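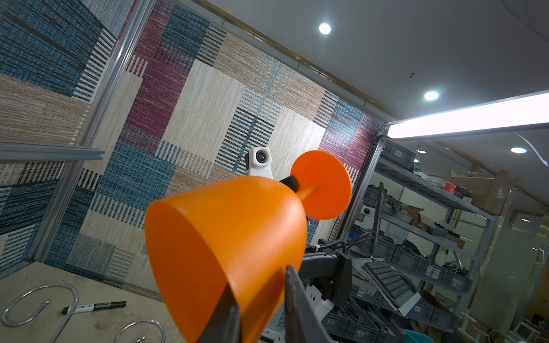
Wrist camera, left arm, orange goblet in the gripper, second arm behind it

From: Rehema Shirima
To: urio-users list
Date: 12/11/23
Subject: Re: Gripper opens by itself during long hold

Hello Wycliffe, hello all,

Thank you for the detailed answer. I put my replies under your points.

Wycliffe Nyanda wrote:
> Rehema, before you change any hardware, please tell us three
> things. Does it happen on both arms or only on one? Does the
> Urio log show a force limit event, or does it show nothing?
> And does the object move in the fingers before the release?
> We had something close to this in March with the Brustley
> fingers, and at the end it was a cable, not the software.

Only on the left arm. I exchanged the two grippers between the arms and the fault stayed with the left arm, so I do not suspect the gripper itself any more. I did not exchange the cables at that time, which I regret, it would have saved me one evening.

About the log. There is no force limit event. The last normal line is the hold command, and then the driver reports "position 0, target 0" as if somebody had asked for the open position. I searched our own code for any place where we send 0 and I found only the homing routine. It should not run during a task, but I think it does. When the Skirkier driver board loses power for a short moment, it comes back and does homing without asking. Homing means the fingers go fully open.

So the question became why it loses power. I ran the same hold test for 539 cycles, with the goblet, always with the same start pose. The gripper opened in 21 of them. I wrote down the wrist angle each time, and all of the failures were with the wrist turned far to the outside. With the wrist straight I could not make it happen at all. This fits to what you say about a cable.

> If the object moves before the release, then look first at
> the pads. Old pads get hard and the fingers will slip.

It does not move before, as far as I can see in the recordings. I looked at the frames before each release and the cup stays at the same place. Also the fingers go to the end stop after the release, and a slipping object would not cause that.

Now the part which worries me more. The goblet is plastic and light, and a fall of it does not matter. But in cycle 217 the arm was passing above the other arm when the fingers opened, and the goblet landed on the elbow joint of the second arm. The second arm detected a collision and stopped, as it should. The first arm continued its path. I had expected that a stop on one side would stop both sides, and I believe many of us expect this. In our Urio configuration it is not so: the protective stop is per arm, and only the red button is common. Please check yours. The setting is in the cell file, under "stop_group", and in our installation it was empty for both arms.

What I have done until now:

I filled in stop_group with the same name for both arms and tested it by pushing each arm by hand at low speed. Both stop.

I turned off the automatic homing on the Skirkier board. After a power loss it now reports a fault and keeps the fingers where they are. Note that it has no holding force in this state, so a heavy object can still fall.

I ordered a new gripper cable from Plarneck, the type for continuous bending. Delivery is not confirmed. Until it arrives we limit the wrist angle on the left arm and nobody reaches between the arms while the power is on - this was our rule before also, but we were not strict with it.

> Please measure the 24 V line at the gripper, not at the
> cabinet.

I have not done this yet. My multimeter is too slow to see such a short drop, and I must borrow an oscilloscope from the other building. If somebody knows the minimum voltage where the Skirkier board resets, I would be thankful. The manual gives only the nominal value.

One more question for Wycliffe: in your case in March, was the broken place inside the connector or in the middle of the cable? I bent mine near the connector and saw no effect, but I cannot reach the part inside the wrist without taking off the cover.

Best regards,
Rehema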